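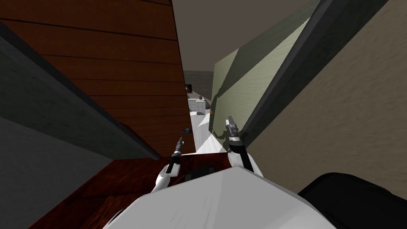 The demonstration at Tokurex in Stamville began with a narrow passage between two wooden panels. The visitors, 11 in total, watched a simulated two-armed robot on a big screen.

"In February we had only open rooms," said the engineer who guided the visit. "Everything went well there. Then we gave it a house with tight places, and we had to learn again." She spoke quietly and let people ask when they wanted. The team has built 167 rooms so far – all in software, with their own light and furniture.
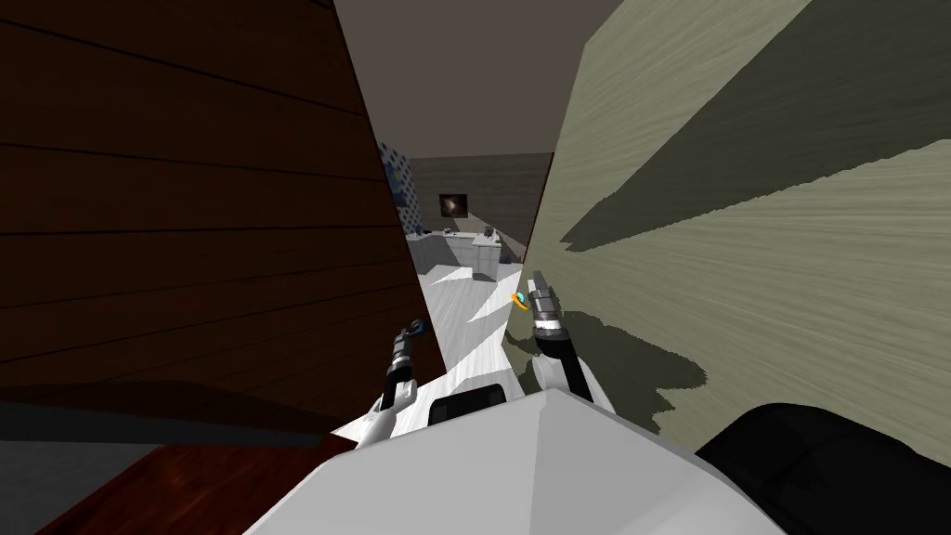 Why practice in a simulated house first?

A mistake there costs only time, and the same room can be started again the same minute.

"I can repeat one doorway 800 times before lunch," the engineer said. "A real door would not forgive me." She hopes to show a real machine at the next open day, but she did not want to promise a date.

Recent items
Troncoso opens its second workshop
Asell: a morning at the packing line
Bus times for the Stamville open days

Comments (2)

I was there too. The coffee was weak but the talk was good.

Can school groups also come? I did not find it on their page.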